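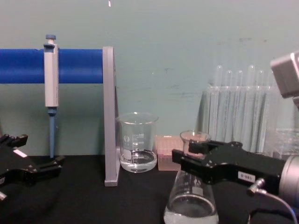

Figura 4-1. Pinza derecha en el cuello del matraz Erlenmeyer; pinza izquierda abierta.

4. Puesta a punto del puesto de trabajo

Este capítulo describe la preparación de la mesa y la primera toma de matraz con el kit de dos brazos Parsa y el programa de control Wovley. El montaje mecánico de los brazos se explica en el capítulo 3. No continúe si la comprobación de ejes del apartado 3.6 no se ha completado.

4.1 Colocación del material

1. Cubra la superficie de trabajo con el paño negro mate del kit o utilice una mesa de acabado equivalente. Los reflejos intensos dificultan la detección del vidrio.

2. Sitúe el soporte de pipetas a la izquierda y cuelgue la micropipeta monocanal de la barra azul por el gancho. Para este procedimiento la pipeta va sin punta.

3. Coloque el vaso de precipitados a la derecha del montante gris del soporte, con la escala visible.

4. Ponga la caja de puntas junto al vaso, con la tapa cerrada.

5. Lleve la gradilla transparente al fondo, cerca de la pared, con los seis tubos de ensayo vacíos.

NOTA: El orden de los pasos 2 a 5 puede cambiarse. Las posiciones, no: Wovley las toma como referencia en el archivo de mesa.

6. En el menú Mesa, seleccione Cámara de muñeca y compruebe que el soporte, el vaso y la gradilla aparecen en la misma vista.
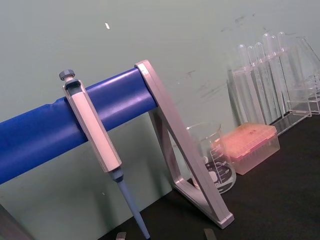 4.2 Preparación del matraz

1. Vierta 138 ml de agua en el matraz Erlenmeyer. Para las pruebas iniciales no utilice disolventes, ácidos ni muestras.

2. Seque el cuello por fuera con papel sin pelusa.

3. Deje el matraz en la parte delantera de la mesa, centrado y separado del resto del vidrio.

PRECAUCIÓN: No utilice matraces con el borde desportillado o con fisuras en el cuello. La presión de las mordazas puede romperlos.

4.3 Aproximación y agarre

1. Retire las manos de la zona de trabajo y pulse Habilitar en la consola.

2. Seleccione Brazo derecho – Aproximar. Las mordazas deben quedar abiertas a ambos lados del cuello, por debajo del borde. Si la pinza se detiene demasiado alta, corrija la altura con las flechas en pasos de 1 mm. 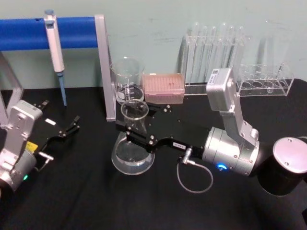 Antes de cerrar, revise el cable de la pinza. Debe formar un bucle amplio hacia la mesa y no pasar por debajo del matraz. Un cable tenso transmite fuerza al conector y altera la lectura de agarre.

3. Deje el brazo izquierdo en reposo, con la pinza abierta. No lo apague: el programa necesita conocer su posición para evitar choques.

4. Pulse Cerrar. El valor de tiempo de cierre que viene de fábrica es de 300 ms y no conviene reducirlo con vidrio.

5. Espere a que la consola muestre Agarre estable. Si aparece Agarre parcial, abra la pinza, vuelva a centrar el matraz y repita desde el paso 2.

4.4 Elevación de prueba

1. Seleccione Elevar – Corto. El brazo sube el matraz lo justo para separar la base de la mesa y mantiene la posición durante 4000 ms.

2. Observe la superficie del líquido y el cuello del matraz. No debe haber deslizamiento entre el vidrio y las mordazas. 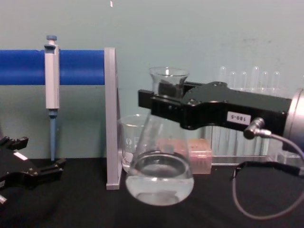 Mientras el matraz esté suspendido, no toque la mesa ni el soporte de pipetas. Para interrumpir la prueba utilice Bajar; la parada de emergencia bloquea los brazos en el punto en que se encuentren y obliga a retirar el matraz a mano.

3. Pulse Bajar y espere el aviso de contacto antes de abrir la pinza.

4. Repita la elevación tres veces. Si el resultado es correcto, guarde la configuración con Mesa – Guardar como referencia.

PRECAUCIÓN: Si el matraz gira o resbala, limpie las mordazas con un paño seco y repita el apartado 4.2. No aumente la fuerza de cierre por encima del valor recomendado en la tabla 7.

4.5 Mantenimiento

Las almohadillas de las mordazas se sustituyen cada 300 horas de uso o cuando presenten cortes. Los recambios se piden a Fanumis indicando el texto de la etiqueta blanca de la pinza. Las dos pinzas se identifican por separado, así que anote cuál de ellas necesita el recambio.

Las consultas sobre instalación las atiende el servicio técnico de Fident.

Redacción: Mahsa Ghorbani. Revisión técnica: Chidubem Bassey. Versión del 21 de diciembre de 2018.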